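Section 6: Sealing a stone counter with the Prureo kit

Read this section all the way through before you open the bottle. The leaflet in the box is shorter, and it leaves out most of the parts where people ruin a counter. It also says the job is "quick and easy." Applying the sealer is fairly quick. Getting the counter ready takes longer, and the leaflet has little to say on that.

6.1 Find out if you need to seal at all

Plenty of stone gets sealed that doesn't need it. Some counters left the shop with a long-lasting treatment, and some "stone" is a man-made slab that will never soak up a drop of anything. Sealer on a slab like that dries to a sticky haze, and you will spend an evening scrubbing it off. Test first.

1. Wipe a small area near the sink and let it dry overnight.
2. Put a spoonful of plain water on it.
3. Leave it for 7 minutes.
4. Wipe the water away and look at the stone from a low angle.

If the spot is darker than the stone next to it, water is getting in and a coat of sealer may help. If nothing has changed, close the box and keep your receipt. Repeat the test near the stove before you decide, as wear is rarely even.

Note: The test card packed with the kit changes color on almost any surface, including a dinner plate. We would not rely on it.

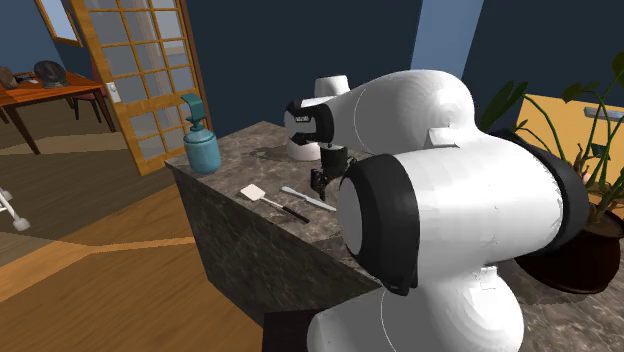
Marble deserves a separate warning. Sealer slows down stains and does nothing about etching, the dull mark left when lemon juice, vinegar or wine eats into the polish. Any label that promises "full protection" for marble is stretching the word. Color also changes how easy the test is to read. On a dark gray and brown marbled top like the one shown, with the same pattern carried down the sides, a damp patch can hide in the markings, so mark the edge of your test spot with painter's tape and compare both sides of the line. The sides need far less sealer than the top, if they need any.

6.2 Clear and clean

1. Take everything off the counter. Working around things leaves rings that show up weeks later.
2. Wash with warm water and a drop of plain dish soap. Skip the "stone-safe" sprays unless you already own one. Many leave a film of their own.
3. Rinse twice with clean water. Soap left behind will keep the sealer out.
4. Dry with a cotton towel.
5. Wait until the next day.

Caution: Do not use a hair dryer or heat gun to speed up step 5. The surface will feel dry long before the stone underneath is.

Old oil stains should be drawn out before you seal. Sealing over a stain locks it in, whatever the store display says. See Section 4 for the baking soda paste, and expect to repeat it. The Clillent stain puller sold next to the kit is a similar paste in a nicer jar, as far as we can tell.

6.3 Apply the sealer

Open a window. The label says "low odor," and you may disagree.

1. Shake the bottle and pour a small pool onto the pad.
2. Test a hidden corner first. Some sealers darken stone for good.
3. Work in patches no wider than your arm can reach.
4. Spread a thin, even coat. The stone should look wet, with no puddles.
5. Wait 6 minutes. Set a timer.
6. Buff with a clean, dry cloth until the cloth slides without dragging.
7. Move to the next patch, overlapping the last one slightly.

Caution: Never let the sealer dry on the surface. If it does, wet the spot with a little fresh sealer, wait a moment, then buff hard. Do this the same day.

A second coat is worth it only if the water test still leaves a dark spot after the first has cured. The leaflet calls for two coats every time - it is printed by the people who sell the bottle.

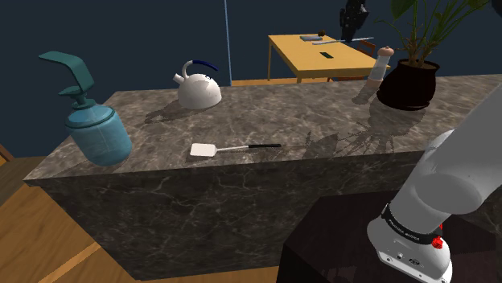 Reading time for Section 6: 5 min

6.4 Curing and putting things back

The box claims the counter is ready in an hour. Dry to the touch, maybe. Allow a full day before water sits on it and two days before oil does.

1. Keep the counter bare overnight.
2. Repeat the water test from 6.1 once the sealer has cured.
3. Return light, dry items first.
4. Leave the soap dispenser for last and put a small dish under it. Drips collect at the base.

Note: Sealed stone is still not a cutting board or a trivet. Hot pans can mark it, with or without a coating.

6.5 How often to repeat

Sellers like a fixed schedule. The Nuttall sealer calls for a new coat every 90 days, and the Closholm version says once a year. Both can't be right for the same slab. Let the water test decide, and write the date of each coat inside a cabinet door.

6.6 If something goes wrong

Streaks or haze: buff with a dry cloth first. If that fails, see the caution in 6.3.

Water still soaks in: check that you waited overnight after washing. Damp stone is the usual cause.

Dull spots on marble: these are etch marks. More sealer will not fix them, and polishing is covered on page 118.

Sticky surface: the stone probably didn't need sealing. Go back to 6.1.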